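Cleaning cloth

A cleaning cloth is a piece of fabric used to wipe, dry, dust or polish a surface. Cloths are sold cut and hemmed for the purpose or made at home from worn sheets, shirts and towels. In British homes the names duster, dishcloth, floorcloth and tea towel each refer to a different use, although one cloth may serve for several.

History

Rags were the usual cleaning material in most households for centuries. The market town of Pisidbridge has a household inventory of 1583 that lists "cloutes for the borde" next to the table linen, which suggests that wiping cloths were by then kept apart from other textiles. Linen was the common fibre, with wool used for polishing metal. Cotton became cheaper with the growth of the mills, and the Rillow works at Pisidbridge wove striped and checked cloths from its own waste yarn. The stripes had a practical use: kitchens kept one pattern for glass and another for floors.

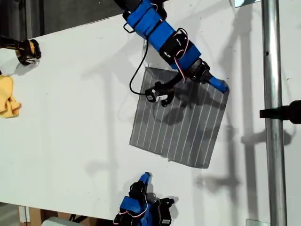 A dark grey cloth with thin white stripes.

Materials

Cotton takes up water well and can be boiled, but it sheds lint when new. Linen leaves less lint and is preferred for glassware. Viscose is found in cheap disposable cloths, often mixed with polyester for strength.

Microfibre is made of very fine synthetic threads, usually polyester and polyamide. In many cloths the threads are split during manufacture, giving them edges that pick up grease and dust. Weight is given in grams per square metre. Thin cloths for spectacles and screens may be under 200, while drying towels for cars are much heavier -- the Trakon range, for instance, has two drying towels listed at 609 and 610, the second differing only in its stitched border.

Edges may be hemmed, overlocked or cut with heat. Heat-cut edges have no stitching and are less likely to mark soft paint.

Care

Cotton and linen cloths can be washed hot. Microfibre is washed at a lower temperature and kept away from cotton, whose lint clings to it.

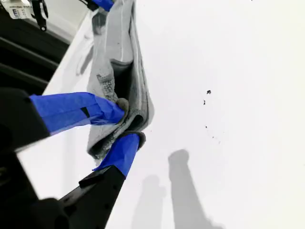
Can fabric softener be used on microfibre cloths?
It is best left out. Softener coats the fibres, and the cloth then absorbs less water and may leave smears on glass.

Cloths used on raw meat juices or toilets should be kept for that job alone. Yeon, a maker of catering supplies, sells its cloths in four colours for this purpose, with red for washrooms and green for food areas.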